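Plinley Wines
A note to members on this year's cellar release. Please read the thread in full before placing an order.

Plinley Wines
The May release opens to members at 9 in the morning and to the general public at noon. It consists of 3,699 bottles in all, drawn from the Vörös and Storker blocks. There will be no second release of either wine.

Plinley Wines
The Vörös is our Blaufränkisch. It was picked a little earlier than usual, after a dry end to the summer, and the fruit came in small and thick-skinned. Members should expect a firmer wine than the last one, with sour cherry, black pepper and a dry finish.

Plinley Wines
It spent its first winter in old oak and was then moved to tank. We recommend that it be left alone until the autumn. Those who wish to open a bottle sooner should decant it at least two hours before serving.

Plinley Wines
The Storker is a Chardonnay from the lower slope. It is lighter, with green apple and a slight saltiness, and is ready to drink now. It should be served cool, but not straight from the refrigerator.

Plinley Wines
Orders are limited to 7 bottles of each wine per member. This limit applies to the membership and not to the household, and cases may be mixed. Unclaimed allocations will be offered to the waiting list, which at present stands at roughly 200 names.

Plinley Wines
Members who collect from the cellar door are asked to bring their membership number. Parking is by the upper gate only, as the lower track remains closed to cars while the drainage work continues.

Plinley Wines
Delivery is again in the hands of Justeck. Wine will not be sent out during very hot weather, and a parcel held back for this reason will be sent as soon as conditions allow. No charge is made for storage in the meantime.

Plinley Wines
Corks in the Storker have been replaced by screwcaps this year. The Vörös remains under cork. Any bottle found to be faulty will be replaced, provided that the remaining wine is returned to us with its closure.

Plinley Wines
Tasting notes for both wines will be enclosed with every order.
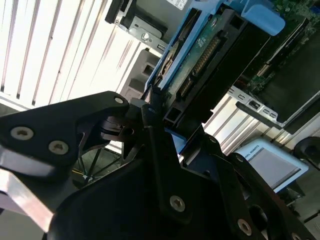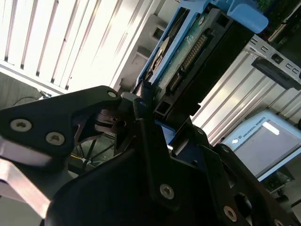
Orsolya
Very glad to see the Storker under screwcap at last, as I lost a bottle of the previous one to a bad cork. Will the Vörös follow next year, or is it staying as it is?

Plinley Wines
Thank you for your question. No change is planned for the Vörös, which we expect members to keep for longer. The matter will be looked at again before the next bottling.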